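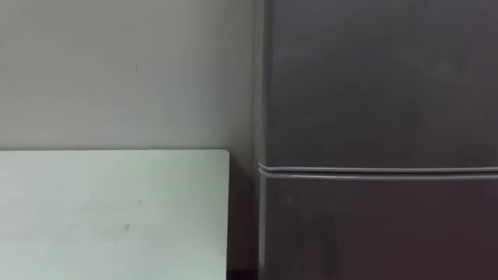 Test kitchen: refrigerator doors, white board and the gap between them.

About Drurkeck

Drurkeck is a research group working on how household robots locate and judge large plain surfaces. Appliance doors, painted walls and cabinet sides offer few features for a vision system to match, and depth sensors often return sparse or noisy readings on them. Our work covers the step before any contact is made: deciding where one surface ends and the next begins.

What we work on

Our main method is called Budden. It fits planes to partial depth data, then corrects their borders using long straight edges found in the color image. A door seam or the side of an appliance usually gives a stronger cue than the surface itself. Dark finishes are handled separately – the depth weight is lowered and the edge weight raised.

Narrow gaps are a second topic. A shadowed strip between two objects can be read as a third surface, and a planner may then treat it as solid. Budden assigns such strips an "unknown" label until a second viewpoint is available.

Results

The current evaluation set, Rustad, holds 2,077 views from six kitchens. Of these, 1,444 contain at least one dark appliance front. Borders are annotated by hand and scored by distance from the true edge. On dark fronts, the edge-weighted version placed borders closer to the annotation than depth alone in almost 100 more views than our February release. Glossy white panels showed no measurable gain. Curved door corners remain the most common source of error.

People

Orysia Zakharchenko leads the perception work and maintains the Budden code. Antonina Nechyporuk is responsible for annotation, calibration and the Rustad scoring rules. Arm motion planning is handled with our partner lab, Hikov, which receives surface maps from us and returns logs of planned and rejected paths.

Requests for the Rustad scoring rules should name the sensor model and the intended use.

Page last revised March 10, 2018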